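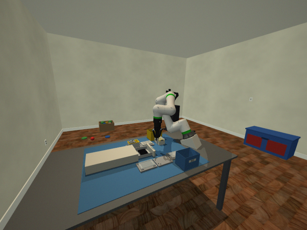 Gallier cell reports "plate gripped" when gripping nothing
Hangate Lab Automation Forum > Faults and Near Misses

dampsquib
20 July 2021

Posting in case anyone else has been as trusting as I was. We're rehearsing a plate-moving routine in simulation before it goes anywhere near the real bench at Sabbagh. One arm, one parallel gripper, plates, tip racks, a couple of boxes. The scheduler is Gallier, talking to the arm through Unbridge.

Run 1347 came back all green. Every step ticked, no warnings, and a cheery little summary telling me the job was complete. Then I looked at where the plates had finished up, and one of them hadn't gone anywhere. The arm had gone down, shut its fingers on air, lifted the air with great care, carried it to the destination and set it down. The log says "plate gripped" at the top and "plate released" at the bottom.

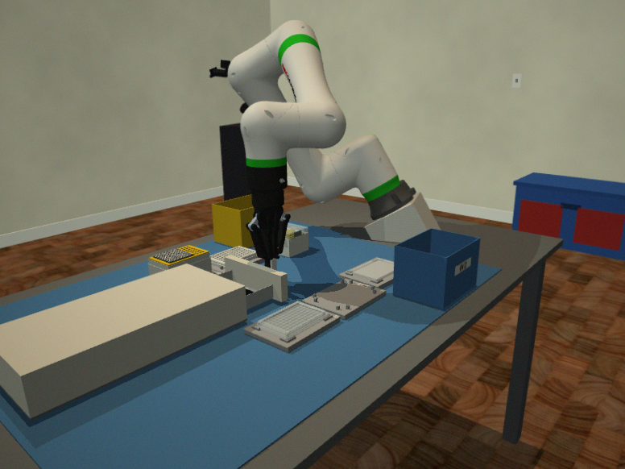 The next step was worse. Having delivered nothing, the routine believed the nest was full, so it went on to fetch a lid for the plate that wasn't there. It got through 9 more moves on the strength of that one lie. On the real bench the same belief has us dispensing straight onto a bare holder, and I'd be the one with the paper towels.

The grip check as I found it: command close, wait for "motion finished", write "gripped". If the fingers close all the way, the motion has finished. Top marks.

Has anyone got a decent way of catching this?

torque_and_mindy

It's a sim problem. Contact in simulation is dodgy at the best of times and thin plates are the worst of it. Shrink the timestep, put the friction up and the plate will stay in the fingers. I wouldn't touch the scheduler.

dampsquib

I did shrink the timestep. It dropped fewer plates and lied about all the ones it dropped. I don't mind it missing, I mind it telling me it hasn't.

oldbeltdrive

With dampsquib on this. Why it missed is one question and why it carried on is another, and only the second one puts something on the floor. We had the same thing in December with a real gripper and no simulation to blame. The finger pads had worn and "closed" still meant "got it" as far as the software cared.

Read the finger width after the close. If it's narrower than the thing you're meant to be holding, stop. Ours has a band of 2 mm either side of nominal. Then read it again once you've lifted, as a plate can be there at the bottom and gone by the top.

torque_and_mindy

And then it stops every time somebody changes plate supplier. I've worked on a line like that. We had 33 stops in one shift and by the end people were pressing resume without looking up. A check everyone ignores is worse than having none.

oldbeltdrive

Then put the width in the labware definition where it belongs. If someone swaps the plates and doesn't update the file, I want it to stop. I want it to stop and make a rude noise.

dampsquib

Right, width check is in, before and after the lift. I deliberately sent the arm to close on an empty spot and it halted, which is the most pleased I've ever been with an error message. Annoyingly, it halts with the arm parked over the middle of the bench and then offers me a "retry" button. Retry goes down again at the same place, at full speed, with no idea what it might have knocked over the first time. Suggestions welcome.

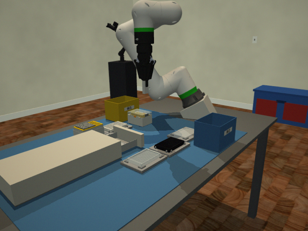 Mavis Escobedo

Take the retry button away, or at least make it raise the arm clear, go slowly and wait for a person to confirm what's on the bench. Anyone recovering a real cell is going to want to reach in and straighten the plate, and a one-click retry with a hand in there frightens me far more than the spilt buffer does. Please tell me Sabbagh has an interlock on the guard door.

dampsquib

It has. It also has a key switch for bypassing it, and the key lives in the switch.

Mavis Escobedo

Take the key out today.

torque_and_mindy

Fine, I'll agree with that one. I still say your friction's wrong.

dampsquib

Key is now in my desk drawer. Friction's wrong as well, I checked. It was set to the default, and the default seems to be soap.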